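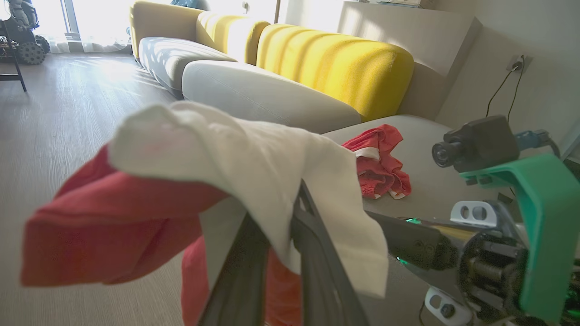
Re: [robot-club] Laundry task, where we are

Nassoro Nyanda wrote:
> Two questions before I book the room again. Is the gripper picking up one
> thing at a time yet? And did the new wrist bracket go on, or are we still
> living with tape?
> I have put us down for the Stalance student round on the strength of
> April's demo, so please be kind.

Nassoro,

Bracket: on. It's the teal-green one, with the little camera sitting on top and the blue connector behind. I'd still like the cable clipped down before it meets the arm of the sofa.

One thing at a time: no. It went for the white cloth and came up with the red one as well, clamped between the same two fingers and looking very pleased with itself. As the rules stand, a double pick scores nothing, however stylishly it is held. The red thing with the white trim is still bunched up at the other end of the sofa, awaiting its turn.

I have 1,272 grasps logged under Purero now. Please stop asking for the other 200, they were recorded with the wrist camera unplugged and are of interest only to philosophers.

Things I'd like before the next session:

- someone to try a shallower approach, 5 mm less than we have now
- a go with the curtains properly shut. They're sheer, the sun comes straight through, and Atus thinks every bright stripe on the cushions is a sock
- whoever borrowed the Schmieder hex keys to unborrow them

I can do the approach height myself if it's left to me, but then you'll all have to read my code.

--
robot-club list, digest for June 2022
To leave the list, send a blank message with "unsubscribe" as the subject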